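플레로다르, 사무 공간용 대형 테이블 대여 서비스 9월부터 시작
푸켁스와 공동으로 준비, 참여 사무실 46곳에서 먼저 사용

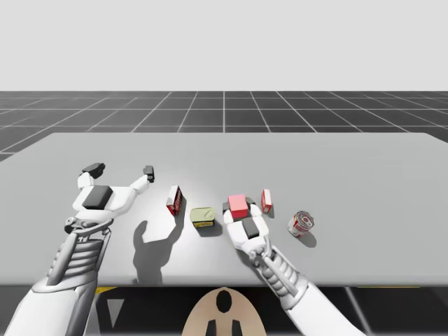 사무 가구 대여 회사 플레로다르(Flelodar)는 오는 9월부터 작은 회사와 공동 작업실을 위한 대형 테이블 대여 서비스를 시작한다고 밝혔습니다. 이 서비스는 물류 회사 푸켁스(Fukex)와 함께 준비한 것으로, 가구를 구입하지 않고 월 단위로 빌려 쓰고 싶은 고객을 대상으로 합니다. 플레로다르가 지난 1년 동안 고객에게서 가장 많이 받은 요청은 넓고 평평한 상판이었습니다. 밝은 회색 한 가지 색으로 되어 있고 모서리가 조금 둥근 넓은 상판은 여러 사람이 같이 도면을 펼치거나 견본을 놓고 비교할 때 편리하며, 어두운 색의 바닥 위에 놓아도 방 전체가 무겁게 보이지 않습니다. 회사는 이런 의견을 바탕으로 첫 번째 제품군의 색과 크기를 결정하였습니다.

첫 번째 제품군의 이름은 팍베르그(Pakberg)입니다. 팍베르그는 크기에 따라 3종으로 나누어지고, 가장 큰 모델은 회의와 작업을 같은 자리에서 할 수 있도록 만들어졌습니다. 다리 부분은 분리할 수 있으므로 좁은 복도나 오래된 건물의 계단으로도 운반이 가능합니다. 상판의 높이는 설치할 때 고객의 요청에 따라 조절하며, 사용 기간 중에 다시 조절하는 것도 한 번은 무료입니다.

플레로다르의 대표 자를라스 헤네시(Jarlath Hennessy)는 서비스를 시작하는 이유에 대하여 이렇게 설명하였습니다. “저희 고객의 대부분은 직원이 아홉 명 이하인 회사입니다. 이런 회사는 1년 뒤에 직원이 두 배가 될 수도 있고, 더 작은 사무실로 이사를 갈 수도 있습니다. 그런데 큰 테이블을 한 번 사면 다시 팔기가 매우 어렵습니다. 저도 처음 회사를 만들었을 때 너무 큰 테이블을 사서 3년 동안 창고비를 낸 경험이 있습니다.”

대여 기간은 최소 3개월입니다. 3개월이 지난 뒤에는 한 달 단위로 연장할 수 있고, 다른 크기의 모델로 교환할 수도 있습니다. 교환을 원하는 고객은 희망하는 날보다 2주 먼저 신청하여야 합니다. 배송과 설치, 그리고 사용이 끝난 뒤의 회수는 모두 푸켁스가 담당합니다. 엘리베이터가 없는 건물의 4층 이상은 별도의 운반비가 발생하며, 금액은 계약 전에 서면으로 안내합니다.

두 회사는 정식 서비스를 시작하기 전에 사무실 46곳에서 시험 대여를 진행하였습니다. 설계 사무소, 의류 견본을 만드는 작업실, 출판사, 번역 회사 등이 참여하였고, 이 기간에 모두 112개의 테이블이 사용되었습니다. 참여한 고객은 설치 시간이 짧은 점과 상판을 닦기 쉬운 점을 좋게 평가하였습니다. 반면에 전선을 정리할 곳이 부족하다는 의견과, 처음에 받은 설명서의 글씨가 너무 작다는 의견도 있었습니다. 플레로다르는 이 의견을 받아들여 상판 아래에 붙이는 전선 정리함을 기본 구성에 추가하고, 설명서도 새로 만들었습니다.

시험 대여에 참여한 의류 작업실의 운영자 테레사 멀케이(Teresa Mulcahy)는 “전에는 작은 책상 네 개를 붙여서 사용하였는데, 책상 사이의 틈에 핀이 자주 떨어졌고 원단을 자를 때도 선이 비뚤어졌습니다. 지금은 원단을 한 번에 펼 수 있어서 일하는 순서가 달라졌습니다. 다만 저희 작업실은 문이 좁아서 설치하는 날에 직원들이 모두 복도에 나가 있어야 했습니다”라고 말하였습니다.

회수한 테이블은 점검과 수리를 거쳐 다시 대여됩니다. 점검은 헤네시 대표의 가족이 운영하는 가구 공방 헤네시(Hennessy)가 맡습니다. 공방에서는 상판의 흠집과 다리의 연결 부분을 확인하고, 필요한 경우에는 부품을 교체합니다. 다시 대여되는 제품에는 수리한 내용을 적은 카드가 함께 제공되며, 새 제품보다 낮은 요금이 적용됩니다. 일반적인 사용으로 생긴 작은 흠집에 대해서는 고객에게 비용을 청구하지 않습니다. 그러나 칼이나 열로 인하여 상판이 깊게 손상된 경우에는 수리비의 일부를 고객이 부담하게 됩니다.

신청은 플레로다르 홈페이지 또는 전화로 할 수 있습니다. 신청할 때에는 방의 가로와 세로 길이, 출입문의 폭, 건물의 층수를 함께 알려 주시기 바랍니다. 크기를 결정하기 어려운 고객을 위하여 방문 상담도 준비되어 있습니다. 상담을 맡은 직원이 종이로 만든 같은 크기의 본을 바닥에 펼쳐서 의자를 놓을 공간과 사람이 지나갈 공간을 함께 확인해 드립니다. 방문 상담은 오전 10시부터 오후 5시까지 가능하고, 상담 후에 계약을 하지 않아도 비용은 없습니다.

플레로다르는 앞으로 의자와 이동식 수납장도 같은 방식으로 대여할 계획입니다. 수납장은 현재 시제품을 만드는 단계에 있으며, 시험 대여에 참여하였던 고객에게 먼저 안내할 예정입니다. 의자의 대여 시기는 아직 결정되지 않았습니다.

플레로다르 소개
플레로다르는 작은 회사와 개인 사업자에게 사무 가구를 대여하는 회사입니다. 책상과 조명의 대여로 사업을 시작하였으며, 가구의 배치 상담과 수리 서비스도 함께 제공하고 있습니다.

푸켁스 소개
푸켁스는 가구와 대형 물품의 배송 및 설치를 전문으로 하는 물류 회사입니다.

보도자료 문의
플레로다르 홍보 담당
제품 자료와 요금표는 요청하시는 언론사에 이메일로 보내 드립니다.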